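Prekel Open Day, Aitken Site

The flyer promised "the future of home textiles" and free parking. The parking was free.

I joined the 11 o'clock tour with Ishbel Urquhart, who buys table linen for a small shop and trusts brochures even less than I do. Our guide told us the new coated cloth survives 129 washes. I asked who had done the washing. He said he would find out, and moved us along to the print hall, where the machines were switched off for the day.
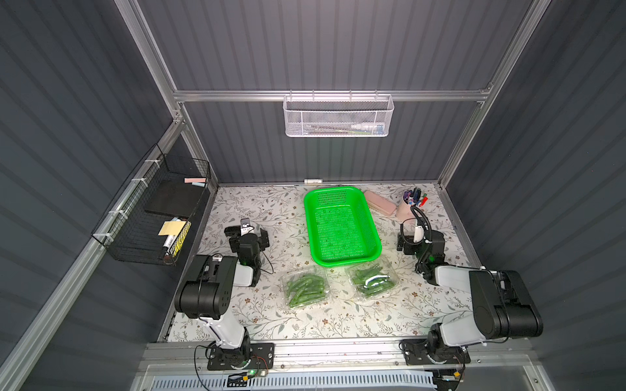
The branch-and-leaf print, with small brown flowers, on a white ground.

Ishbel liked the pattern more than I did. It's pleasant enough, but I've seen plenty of leaves on plenty of tablecloths, and $42 is a lot for one more. The outlet store had it at $40 "for visitors only," with no sign of when that offer ends.

Lunch was a cheese roll. The dye room, the one part I had come to see, was closed. They plan another open day in August, and I'd want the dye room confirmed in writing before making the drive again.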